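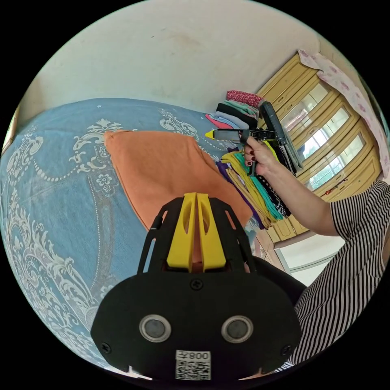 Page last modified: July, 16:20 (N. Tiêu)

3.2 Data collection and first result

Demonstrations of cloth handling were recorded in bedrooms with two hand-held grippers, each with yellow fingers. Garments were picked from stacks and placed on the bed. We kept 687 episodes after removing those with lost tracking. The Drakell policy was trained for 2000 epochs on fisheye images and gripper width.

Held-out bedspreads with large printed patterns raised the grasp error by about 7 mm over plain ones. Halima Afolabi repeated the evaluation with 2 seeds and the gap remained. Per-episode logs are in Appendix B.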